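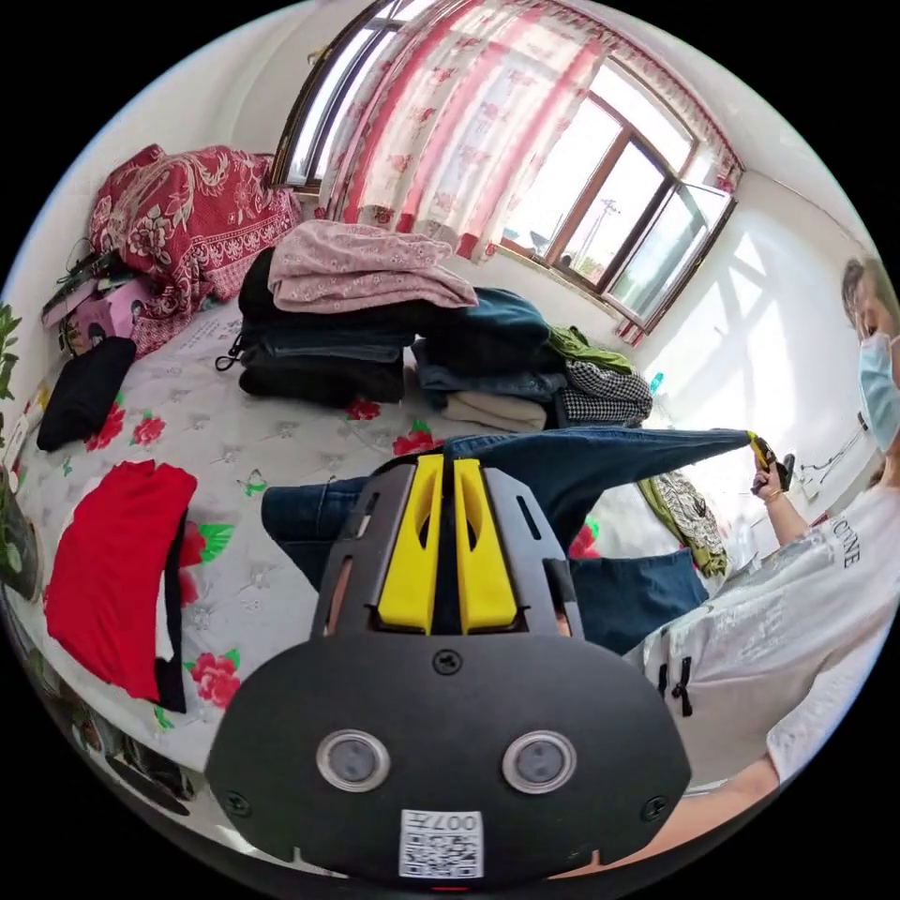
Figure 1. Jeans held out over the bed, with the dark stack and the denim stack behind.

Filed under: Student Work / Home and Consumer Studies

Does Sorting Before Folding Save Any Time?
Project report by Ludivine Coste
Supervisor: Conceição Valente

The Nelstead household guide, which our class was given in April, claims that laundry gets folded faster if you sort it by type first. It offers no numbers. I have folded clothes on a bed since I was nine and never sorted anything, so I wanted to see the claim tested before I repeated it in an essay.

Method

I used 58 garments per round: jeans, T-shirts, blouses, sweaters and a few awkward things such as dresses with straps. In the sorted rounds, everything was put into heaps by type and then folded. In the unsorted rounds, we pulled from one mixed heap and built the stacks as we went. All folding was done on a bed, because that is where most people I asked do it. The guide assumes a long table at hip height, and I don't know anyone who has one.

Stacks were kept apart on the bedspread. Denim got its own stack, though as Figure 1 shows, a cream-colored item is sitting under the denim. Dark clothes went together by color, which I now think was a mistake, as color and type are different rules and we were mixing them.

Results

Across all rounds we folded 344 garments. Total folding time was 2702 seconds, not counting the sorting. With sorting left out, the sorted rounds look better. Once it is added back in, the difference is small enough that one badly tangled pair of jeans could account for it. The guide never says whether its claim includes sorting time, and I suspect it doesn't.

Jeans were the slowest item in every round. Legs have to be pulled straight before the first fold, and on a soft bed they sag in the middle. Two people holding the ends helped, but that doubles the labor, so I would not call it a saving.

Problems

The same people did all the rounds, and we got quicker with practice. The sorted rounds came last. Ms. Valente pointed this out when I showed her my plan and I should have listened. I also have no good measure of neatness. I tried scoring the stacks by eye and my scores changed when I looked again an hour later.

What I would claim

Very little. Sorting may help people who already have table space. For a bed, I can't support the guide's advice with these results. A second attempt should alternate the rounds and leave color out of it.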